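Halcombe depot prepares for its first electric midibuses

Graziella Farina has run the Halcombe depot for nine years, and for most of that time the biggest change she had to plan for was a new fuel tank. In June the first Wikström midibus arrived on a low-loader, and by the end of the summer it will be carrying passengers on the 69 between Halcombe and Mokthorpe.

"We picked the 69 because it is hilly and it stops a lot," she says. "If the bus copes there, I'm not worried about the rest of the network."

The vehicle has a 315 kWh battery, mounted in the roof and under the rear seats. Farina expects it to manage a full day's work without going back on charge, though the winter timetable has been drawn up with a long layover at Mokthorpe in case the heating takes more than planned.

The low floor now runs as far as the rear door, and there is one wheelchair bay with a separate space for a pushchair. On the old diesels the two shared the same spot. "That caused more complaints than late running," Farina says. "Drivers hated having to sort it out."

Learning to drive it

Assunta Pagano is in charge of driver training. She took the bus out herself for two weeks before letting anyone else behind the wheel, mostly late in the evening when the roads were quiet.

"The main thing is the braking," she says. "You lift off and it slows down by itself, quite firmly. Someone who has driven diesels for 20 years will lift off too early and stop short of the kerb. After a couple of days they get the feel of it."

Each driver has 3 sessions: one in the yard, one on the route without passengers and one in normal traffic. Pagano has also asked for a louder reversing sound, as the first one could hardly be heard from the wash bay.
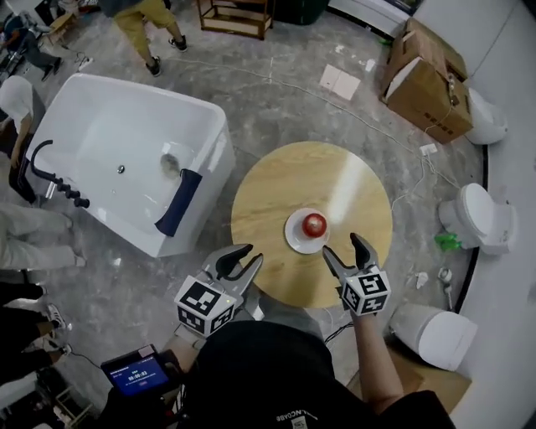

Charging and the control room

The depot has four chargers, all managed by a system called Isura, which decides when each bus draws power. Farina was doubtful about it at first. She wanted a plain switch on the wall -- and she got one, as a backup.

"It knows the departure times and works backwards from there," she says. "I check it every night all the same."

The test bus, fleet number 3148, will be joined by five more if the trial goes well. Farina would like a second door on those, but the longer body would not fit the turning circle at Mokthorpe church. Pagano's request is simpler: a better sun blind on the driver's side.

Contact the newsdesk | Published 25 July 2025 | All rights reserved | Back to top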